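September

Got to the workshop at half past five with the cable ties and the second roll of braided sleeve. Shoaib had already let himself in and was eating noodles at the bench, so we did nothing useful until six. He had the Nellero controller manual printed out and stapled in three parts, all out of order.

The job for the night was the wrist cabling on the left arm. I've been putting it off since the long weekend. Every time joint five goes past a certain angle it takes up all the slack and the wrist camera drops out. You get a black picture, then it comes back, then it goes again. Uliana said at the last open night that I should have left a bigger loop at the elbow and she was right. I'd cut everything short to make it look tidy, and I've now spent $132 on replacement leads because of it.

Pulled the old loom off first. That took until nearly eight. There were 30 ties on it and I'd trimmed most of them so close that I couldn't get the cutters under. Nicked one signal wire, re-soldered it, put heat shrink over it. Wrote the pin order on masking tape this time.

Natnael came by to pick up his drill and stayed to argue about the fingers. His view is that the padding is too thick and I'm losing grip on anything narrow. My view is that without it everything slides. We tried it both ways in August and neither of us wrote the results down, so there's no settling it until we run it again. He did agree that the foam has to be replaced before the club day. He also thinks I should throw out the Bivel servo and get a proper one. Not this month.

Ran both wrist cameras once the new loom was on, slow sweep, speed at 9 per cent. Saved a few pictures to go with these notes. 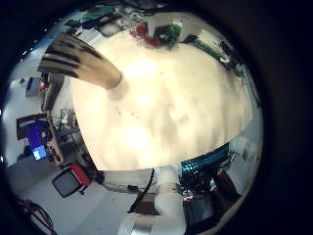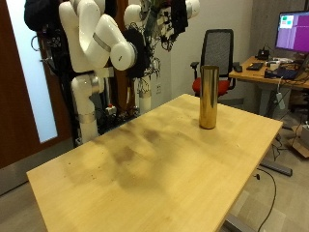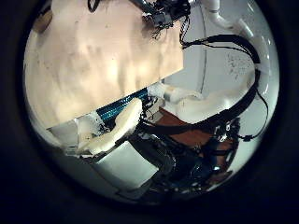 The bench and the cabling, workshop, September.

The sweep finished without the picture dropping out. I ran it again with joint five at its old trouble angle and held it there for the length of a song on Shoaib's radio. No dropout. Then I ran it a third time and got one short flicker near the end of the travel, so it isn't finished. I think it's the connector and the loom is fine. The latch on that plug has never clicked properly. Noreen has a bag of the locking kind and I'll ask her for a couple.

Things I noticed while going through the pictures afterwards:

The view is bent very badly toward the edges. I knew that, but I'd been judging distance off the live feed as if it were flat, and that probably explains why I keep coming down short on the far side of the table. I need to do the calibration with the checkerboard before I touch any more of the grasp code. Tanveer did his in an evening, he says. I'll allow two.

The tabletop is filthy. Brown marks all through the middle. It doesn't matter for the arm, but it might matter for the vision side, as the object finder keeps putting a box around nothing. I'll sand it back or just put a sheet of grey card down. Card is cheaper and I could mark it out in a grid.

The cables on the floor need to go under a cover. I've asked for one from the shared supplies and I've asked before. If there isn't one by next open night I'll buy it and put in the receipt.

Shoaib spent most of the evening on his own problem, which is getting the Stelludix board to talk to the planner. It talks to it for a while and then stops. He's changed the baud rate, the lead and the power supply. At about ten he found he'd been editing a copy of the config file in his downloads folder. He went quiet for a bit, then fixed the right one and it held up until we packed up.

Left the arms parked and the power off at the wall. Wrote "LEFT WRIST, PLUG SUSPECT" on the whiteboard so the morning lot don't run it fast.

To get: locking plugs from Noreen, white foam, grey card, more ties (the reusable sort), a spare camera lead from Jatoi if they have the 2 metre one back in stock.

Home by eleven. Left my jumper there. Hands smell of flux.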